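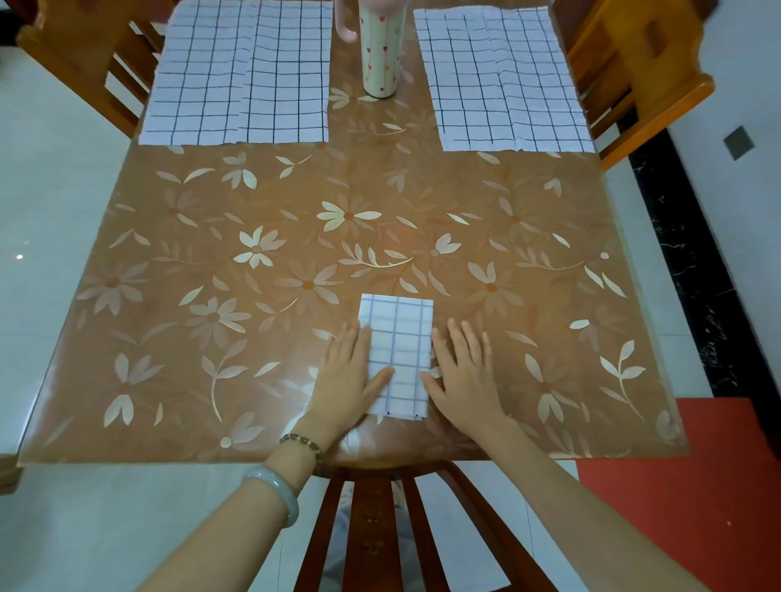

Clarkumbridge, May

The folding set for Vidholm is closed at 2381 episodes. I said in the spring that I would write up how the last part of it was gathered, mostly so that I can find the details again when the training run does something odd. What follows is mainly labeling and camera notes. The model itself gets its own post once there is a result worth plotting.

Background for anyone who skipped the earlier entries: Vidholm is a small policy meant to fold flat, thin, flexible things with two arms. The arms are a Brovameck pair, which have been on the bench since winter and work well enough. Collecting by teleoperation on them is slow. A person using bare hands at a table folds the same item several times faster, and the motion is better. The cost is that human hands are not grippers, so everything recorded this way has to be mapped to something the arms can do. We decided to accept the cost and use hand recordings for pretraining, with a smaller teleoperated set on top.

The item class is gridded sheets. White ground, blue-gray or navy lines, large squares. The grid is a convenience for us. It gives the tracker corners to hold on to, and it makes a skewed fold easy to measure in a still. I was worried the policy would learn the grid and fail on anything plain, so the set also has plain material in it, recorded separately. The grid episodes are the ones I trust for geometry.

One episode is one sheet, from spread to finished rectangle. The instructions fit on a card:

Start with the sheet flat and within reach.
Fold at a normal speed. Do not slow down for the camera.
Press the last fold with both palms, fingers a little apart.
Hold still for a moment, then lift both hands away.

The third line took the most arguing. Early episodes ended whenever the person felt done, and the end point was a mess to label. Some people patted, some slid the whole thing to the side in the same motion as the last fold, and one stacked it without letting go. Pressing with both palms gives a clear contact phase with both hands in view, and it happens to be something the arms can imitate with a flat pad. It also flattens the material, so the final shape is measured in a consistent condition.

The fingers-apart part was my addition. With the fingers together the hand tracker tends to merge the ring and little finger, and the pose jumps between two solutions for as long as the hand is still. With them spread it is stable. I have no good explanation for why it is worse when the hand stops moving. If somebody has seen the same thing, write to me.

Jewelry. The old protocol asked for bare wrists. The current one does not, and the recordings with a bangle and a beaded bracelet on the left arm turned out to be harmless. The wrist point moves slightly toward the bangle on some frames when it slides, and a short median filter removes that. I left the old rule out of the card. People take better data when they are dressed the way they normally are, and the right and left arms being easy to tell apart helped twice when the tracker swapped them.

Now the part I would do differently, namely the table.

The covering is a glossy, transparent amber-brown one printed with pale flowers and leaves. As a background for a segmentation model it is fairly hostile. The petals are pale, the sheets are white, and where the light hits the surface everything goes to the same hazy value. The first mask model assigned flowers to the sheet whenever a corner came down next to one. We retrained it with the printed pattern as a labeled negative, and that mostly fixed the corners. The glare we could not fix in software. I considered a matte gray mat and still think it would have saved a week, but a policy that only works over gray is no use to me, and the two easy rooms in the set are already close to that.

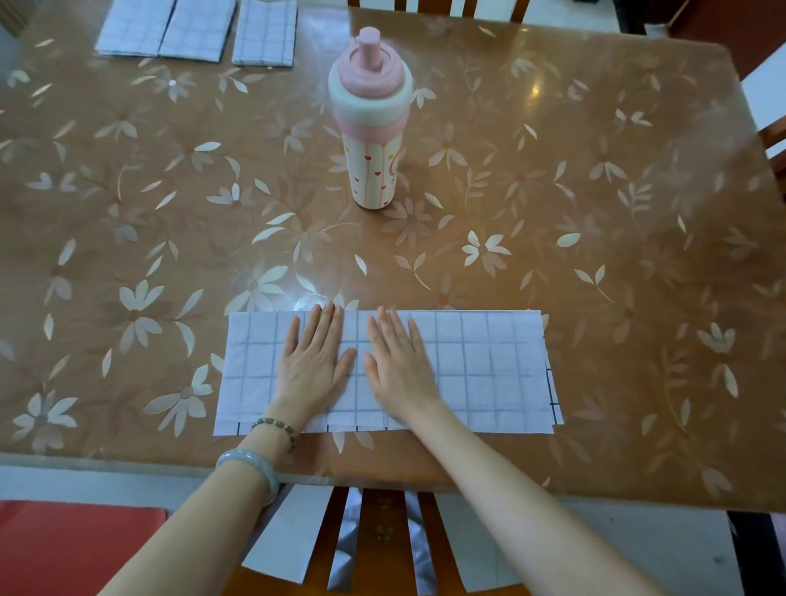 Vol. 3, No. 30

Glare is worst to the right and in the middle of the table, so the working area was kept at the near edge, where the print is still visible and the contrast against the sheet is tolerable. A bottle standing further back has a soft shadow, and I found the shadow useful as a cheap check on where the light was coming from in a given recording.

The tall cream bottle with the hearts and the pink top stayed in. I get asked about clutter more than anything else, so for the record: objects beyond the folding area are allowed and do not get labels. They are allowed to move between episodes. If the clutter is always in the same place the policy can use it as a landmark, and then it fails in the next kitchen. If it never appears, the policy treats the first cup it meets as part of the task. I would like more variety in it than we have.

Finished pieces go to the far edge. Unfolded or partly folded ones may lie there too, and that caused a labeling problem. The state detector looks for "a folded gridded rectangle" and it will happily find one in a pile at the back while the person is still working on the piece in front. The fix was to restrict it to the region under the hands, using the midpoint between the wrists. Crude, and fine as long as nobody reaches across the table.

Layers are the other thing. From above, a folded stack and a single sheet look nearly the same. What gives it away is the edge: short bits of dark line along the bottom where a lower layer sticks out, or a narrow strip of a darker grid showing past the end. I had been treating these as alignment errors. Agnes Dalgleish, reviewing the masks, pointed out that they were the only visible evidence of layer count in most frames and that I was cropping them away. She was right. The crop margin is wider now, and the labels have a separate field for exposed lower edge, with values none, partial and full. Agreement between her and me on that field is good for none and full and poor for partial. I expect to merge partial into full.

Labeling was done in Hrytsenko, which is still the only tool I have used that lets you scrub two streams without them drifting. Video is at 30 frames per second. Each episode gets four events: first touch, last fold begun, palms down, hands clear. Palms down is defined as the first frame in which both palms are flat and neither is translating. I tried a definition based on fingertip speed and dropped it, as the fingertips keep making small adjustments during the press.

We rejected 73 episodes. The common reasons, in order:

A hand leaving the view during the fold.
Two sheets picked up as one and not separated.
Glare over the corner being folded.
Someone talking to the person and the person turning their head.

The last is a consequence of recording from head height. When the head turns, the table goes. I did not reject episodes for an ugly fold. A crooked result is tagged as crooked and kept, and the training code can weight it down or leave it out. I would sooner have that decision in a config file than in the data. Sheets with an uneven top edge or a faint crease across the middle are tagged as well, although the crease tag is unreliable under strong light.

Open items. The viewpoint of the Brovameck head camera is lower than a person's and needs a correction I have only tested on stills. The chair at the near side sits in the lower part of many views, and its slats with pale material behind them give the segmentation model something to hallucinate on. I mask everything below the table rim for now. That throws away the rim itself, which I would have liked to keep as a reference line, so the next version will fit the rim first and mask second.

The training split is made by recording session, never by episode. Anyone who wants the event definitions in full can have the text file. The video stays with us.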